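Gripper drops one layer of a two-layer strip — what do I adjust?

Asked by Wubit Gebremichael, Flenport

Hello all! We have a small pick cell that lifts a striped fabric strip with a mesh strip behind it. Since Sunday it loses the mesh on maybe 12 picks out of 243. Same program, same fingers. Where would you start?

2 answers

drelano_dan
Clean the pads.

Lashari
Welcome, Wubit! I'd wipe the finger pads first too, then check that both tips meet square — ours at Atbridge had crept apart and I spent a whole shift blaming the fabric. Close them on a slip of paper and tug gently at each side. Then jog to the pick and look at how the layers sit between the tips. 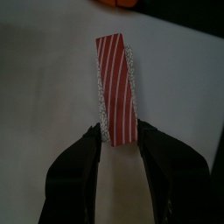
If the paper slides on one side only, loosen that finger, reseat it and try again before you touch the grip force. I'd run 34 picks after each change, and do write them down!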